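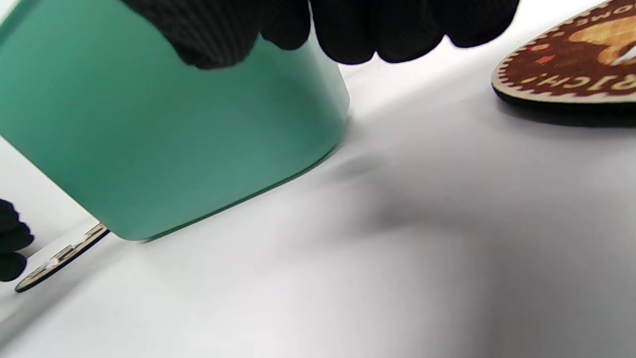 The Finura hand kit is sold as a way to teach a gripper by showing it, and most of the manual is about the gripper. Very little of it is about what you put on the table, which is where my first evening went. Start with a plain white surface, black knit gloves for the person doing the handling, and one solid-colored container that won't be mistaken for either. Mine is mint green. Add a couple of wooden coasters with a toothed rim, and you have a small job that is harder than it looks: tip up the container and deal with the flat disc by its bottom edge.

This page walks through setting up that job with the standard kit, the one Rutholm sells in the gray box. I paid for mine. I have opinions about the box, but they can wait.

What you need

The hand unit and its camera, charged
The clamp stand (the short one is fine)
A matte tabletop, or a sheet of white board from the craft store
A plastic container, one color, no handle
Thin round objects. Coasters are good. Coins are misery.
A free Saturday, whatever the leaflet says about "minutes"

Step 1. Charge and pair

Plug the hand unit in overnight. The light goes green well before the battery is full, a design choice I would love to hear defended. Hold the side button until it buzzes twice, then pick the unit from the list in the Stubbs app. If it shows up as two devices, choose the second one.

Step 2. Set the light

Turn off anything directly overhead. Soft gray shadows are fine and even help you judge how close a rim is to the table. Hard black ones confuse the tracker, which will happily try to pick them up. I lit mine with a desk lamp pointed at the wall.

Step 3. Calibrate

Open and close the jaws slowly, all the way, when the app asks. Do this 3 times. The app only demands one, but one gave me jaws that closed just short of everything they met.

Step 4. Record

Press the trigger, wait for the beep, do the job, press again. Keep each take short. Start with the container in a different place every time, and turn the coasters so the printing faces a new way. Do not tidy up between takes while recording. The kit learns that too, and I now own a gripper with a fondness for straightening things.

The manual suggests 200 takes. I got something usable at around 1000, by which time I had stopped seeing coasters as furniture. Gülizar Aydoğan, who runs the Furthorpe users' group, tells me her members split it over a week and take turns. Sensible people.

Step 5. Throw some away

Watch everything back at double speed and delete any take where you paused to think. Hesitation copies beautifully. Then press Train and go to bed.

If it goes wrong

Jaws slide over the disc: lower the wrist a little in the next batch and lead with the tip.
Container gets squeezed: turn the grip limit down two notches.
App freezes at the upload screen: leave it alone. It comes back — eventually.

Is it worth buying?

For a classroom or a patient hobbyist, yes. The hand unit is solid, the jaws are easy to swap, and support answered me the same afternoon. The app feels like it was finished in August by someone with a flight to catch. Spare jaw pads come in a separate bag, sold separately, and you will want them before you think you do.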